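Blog > Kitchen > Sourdough, year four

Keeping a starter through a move

We moved in June, and the starter came with us. I have kept the same one for four years. It lives in a quart jar with the lid set on loosely, and apart from one bad stretch in the first winter it has never given me much trouble. Moving it was the first real test.

The old apartment was warm all year because the boiler pipes ran behind the kitchen wall. I fed the starter at seven in the morning, and by noon it had doubled. The new house is 970 miles north and the kitchen faces the wrong way for sun. I knew things would be slower. I did not know how much slower.

For the drive I made it stiff. I took a spoonful, worked in flour until it was closer to a dough than a batter, and rolled it in more flour. Then it went into a container with plenty of headroom and into the cooler with the butter and the mustard. I also dried a batch on parchment as a backup, crumbled it, and mailed it to my friend Kusum Maurya, who bakes more than I do and keeps everything labeled. I never needed it back, but I slept better in the motel for having sent it.

When we got in I fed the stiff piece with warm water and bread flour and left it on the counter overnight. In the morning there were a few bubbles along the glass. By evening it had gone up by a third and stopped. I gave it the same feeding again and got the same result.
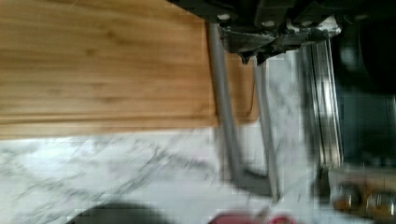
The water was my first guess. The old city water never bothered it, but the water here smells like a pool when it first comes out of the tap. I started filling a pitcher at night and using it the next day. That may have helped a little. It was hard to tell, with the kitchen getting warmer that week too.

What made the clearest difference was the flour. I had switched to whatever the nearest store carried, a bleached all-purpose, because the bag I brought was almost gone. I drove out and bought whole rye and put one spoonful in each feeding. Two days later the jar was full to the lid at lunchtime – not quite the old schedule, but close enough to bake with.

The first loaf was flat. I had gone by the clock out of habit and shaped it when it needed another two hours. The second one I left alone until the dough had some wobble to it, and that turned out fine, a bit pale on the bottom. The oven here runs cool. I bought a cheap thermometer and now set the dial 39 degrees higher than I want, which sounds wrong but works.

I have also cut back on how much I keep. I used to carry a full cup of starter and throw most of it out every day. Now I keep two tablespoons, feed it the night before I bake, and put it in the fridge the rest of the week. There is less to wash and less flour in the trash. If you bake once a week, I would do it this way from the start.

Next I want to try the rye loaf my aunt used to make, with caraway and a little molasses. She never wrote it down, so I am working from memory and a photo of one slice. I have a bag of caraway in the pantry and half the rye left. I will post the amounts when I have a version that holds together.

39 comments | 4 shares

Contact | © Trovell Kitchen Notes | Back to top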